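The Last Good Market in Prullville

Six in the morning and Marisa Serra is already annoyed. Wrong crates. Someone sent peppers where the beans should be and the truck is gone, halfway back to Torkivley by now, and the driver isn't picking up. She writes something on the side of a box with a grease pencil. Underlines it. Moves on.

Prullville has had a produce market on the river lot for as long as anyone selling there can remember. Open air, canvas roofs, gravel underfoot that turns to soup in April. No website until last year. No card readers until the year before that, and half the stalls still keep theirs in a drawer. Bring cash. Small bills if you want to be liked.

What you get in return: vegetables that were in the ground yesterday. Tomatoes in July that leak through the bag. Greens with the dirt still on. And a certain amount of being told what to do.

"You're not buying that one," Victor Temba told me, taking a melon out of my hands. He put it back, knocked on two others, gave me the second. No explanation. It was a very good melon.

Temba grows on 16 acres north of town, mostly squash and cucumbers, some melons along the south fence where the soil is sandy. His father had the same stall. Same corner too, next to the spigot, which matters more then you'd think in August. Everybody wants the spigot.

The trouble is rent. The river lot belongs to the town, and the town has been talking to developers. A stall that cost $100 a month is now $205, with electric on top, and the electric only works on one side. Some of the older growers did the arithmetic over the winter and didn't come back. There are gaps in the rows now. Esther Kinyua, who sold herbs and eggs, drives to Xolalpa instead, an hour each way. She says the parking is better and the coffee is worse.

I asked Musyoka Lema if he'd thought about leaving.

"Every February," he said. "Then it's May."

Lema is the eggplant man. Purple ones, striped ones, little round ones that look like they belong in a pinball machine. He started growing them because his wife liked them, and then because nobody else at the market bothered. Ask him how to cook one and set aside some time. Salt or no salt? No salt, if it's fresh. Peel? Depends on the skin, press it with your thumb. Oil? More than that. More.

His method, written down on the back of a receipt while he made change for three other people: cut in thick rounds, hot pan, leave it alone. Leave it ALONE. Turn once. Lemon at the end, never at the start. A pale variety cooks faster and goes creamy so watch it. Leftovers go in the fridge overnight and get mashed up with garlic for lunch. 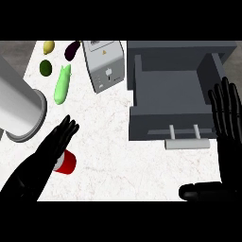
I tried it that night and burned the first batch, because I answered the phone. Second batch, much better. Ate it standing up.

Lunch is the other thing about the market, the part newcomers miss. Go at eleven. The rush is over and Muthoni Lyimo has the big pot going behind her bean stall, and if you've bought anything at all you can have a bowl. Two dollars, or whatever you've got. Beans, onion, whichever greens didn't sell. She used to work in the kitchen at Clirkier, the old hotel on the hill, until it closed. Same ladle, she claims. The bowls don't match and you rinse your own.

People linger. Serra comes over, still mad about the peppers, and trades a crate of them to Temba for cucumbers. Somebody's kid is asleep on a stack of feed sacks. There's an argument going about whether it will rain.

The town votes on the lot in June. Serra plans to go and speak, and she's been practicing on customers, me included. She has a page and a half, handwritten, and most of it is about drainage. Fix the gravel. Fix the electric. Keep the rent were it is for two years and see who comes back.

Temba isn't going. He's got squash to get in. But he signed the letter, and he's paid up on the corner by the spigot through October.

The market runs from six until one, river lot, foot of Mill Street. Park on the bridge side.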